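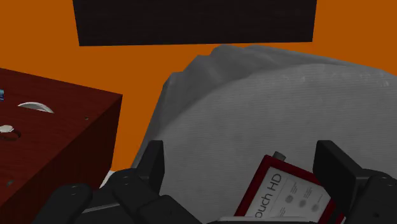
Maarja Vanags thought the letter should be burned, and told her aunt so twice before the kettle had boiled. Her aunt only smoothed it flat again with the side of her hand, the way she smoothed everything, pie crust and bedspreads and other people's tempers. It had come up from Skirkano that November, thirty years late, and it asked very politely whether she still meant to marry him.

"Well," said the aunt, reaching for the sugar,
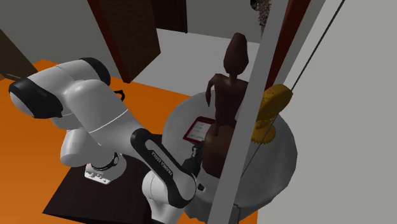 "I did say I'd think it over, dear, and I don't believe I ever told the poor man I was done thinking." And she went off to look for a stamp, humming, with her good shoes already on.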